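ok so I said I'd do a thread on the preserved lemons / marmalade saga and I have twelve minutes before the bus so here goes. typos are free

for those just arriving – I inherited my great aunt's recipe book when we cleared the house at Heydari in September. Exercise book, brown cover, first entry is 1939. half of it is in pencil. a third of it is sponge cakes

the lemon page is the one everyone in the family argues about. Mum's side says it's a marmalade. Uncle Ronaldo says it's a cordial that went wrong and she wrote it down anyway

the full recipe, word for word: "Lemons. Cut fine. Water to cover, leave the night. Boil. Sugar as usual. Boil till right."

sugar as usual!! as usual to WHO

tried it first go with equal weights. Set like a brick. You could've resoled a boot with it. Thoa Lục from work took a jar anyway and says it's good on the barbie as a glaze for chook, bless her

second go, less sugar, pulled it off too early. Syrup. Very nice syrup. Went on pancakes for a week and Ronaldo was unbearable about it

then Leonora Yap (if you don't follow her, fix that, she knows more about citrus than anyone on here) asked which lemons and I went... the shop ones?

apparently no. Her thinking is a backyard tree in those days would've been a Lisbon or one of the old rough ones. Thick pith, heaps of pips. Shop ones are often waxed and have hardly a pip in them, and pips are where a lot of your pectin is

so if she was chucking pips and all in the pot overnight, "boil till right" makes a lot more sense. it'd set without much help
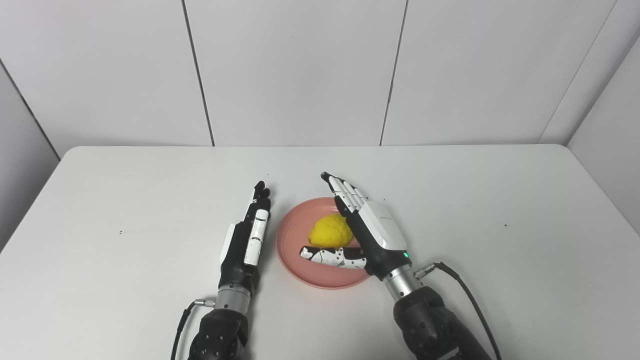 anyway. went looking for proper lemons. Friday arvo, drove out to Jeltow, there's an honesty box on the road in with bags of whatever's on the tree. Came home with two bags of knobbly lemons and a pumpkin I didn't need

scrubbed them, cut them fine, pips and pith in a muslin bag because I'm not a monster. Water to cover. left the night

next morning the kitchen smelt unreal. The water had gone thick and a bit slippery round the bag, which Leonora tells me is what you want. squeeze the bag out with your hands, it's disgusting, do it

sugar: went three quarters of the fruit weight then lost my nerve and added another cup. writing that down so there's a record and my own great nieces don't have to go through this

"till right" – I used the saucer in the freezer. Blob on, wait a minute, push it with your finger, see if it wrinkles. first saucer no. Second no. third one, wrinkle!!!

seven jars. bitter as anything but in a good way, proper old marmalade, the kind that makes your jaw go tight. Mum had it on toast and went quiet and then said "that's the one" so I'm calling it

Ronaldo's official position is that it's "a thick cordial". he's had two jars off me

few replies to save me doing it later:

Nestor Macapagal, yes you can use less sugar but it won't keep as long, put it in the fridge and eat it fast

Aslak Åberg, no ginger in this one. there IS a ginger one four pages on but it calls for "a Skivier tin of sugar" and I've no idea how big that tin was. if anyone's nan had one please measure it for me, I'm begging

to whoever asked about the microwave, no

and for everyone wanting a scan of the page – will do it tonight once I've wiped the marmelade off it

next is her pickled onions. recipe is one line and the line is "as for walnuts". there is no walnut page

bus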